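Okay, week 6, and I'm picking up right where I got cut off last time, with the song that has no business being in the movie. You know the kind. The heroine's brother has just been arrested, and ninety seconds later there's a nightclub, a guest star we've never met, and 300 dancers in gold. I love these numbers (I really do!) and I want you to stop skipping them when you watch at home.

For Pinto, keep your eye on how the guest dancer gets into the story. She has no name and no lines, and the plot carries on behind her the whole time – the smugglers swap the bags during the second verse. If you only look at her, you miss it, and the director is counting on that. Lemodier does it the lazy way and just stops dead for the song. Please watch both before you argue with me about it.

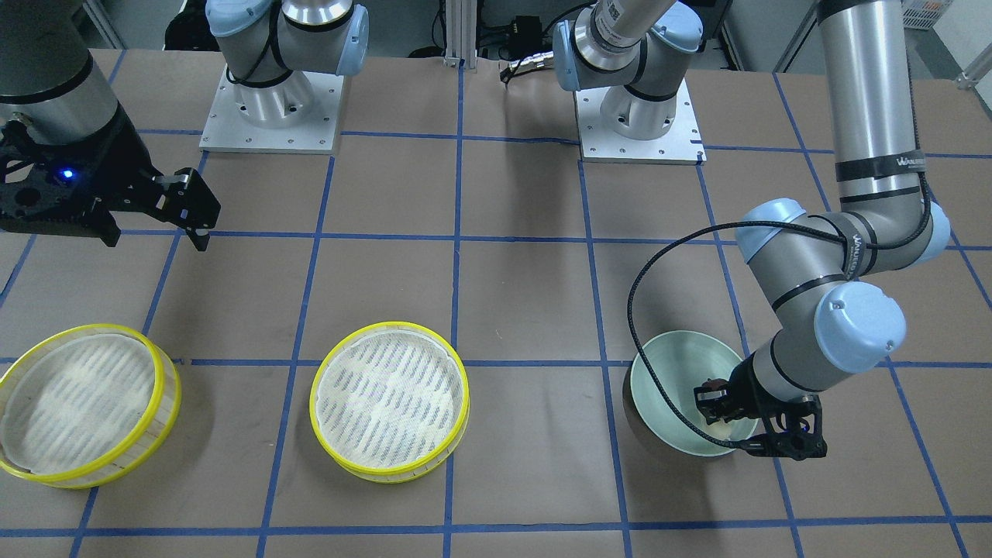
Page 2

Now, money. A guest number is shot in a few days, often before the rest of the movie is finished, and it goes out early as a teaser. So the song has to work on people who know nothing about the story. Yolandi Mahlangu's essay in your reader is very good on this, especially the bit on Bonulix, where the teaser got everybody talking and the movie itself was gone in two weeks. Skip her section on ringtones unless you're curious.

Terms I'll use without stopping: playback singer, hook step, guest appearance, picturization (how a song is staged and filmed).

For next time, pick one number and write me roughly 200 words on where the plot goes while the song is on. Storkero is fine too, but only the train song, please, I've read so many on the wedding one.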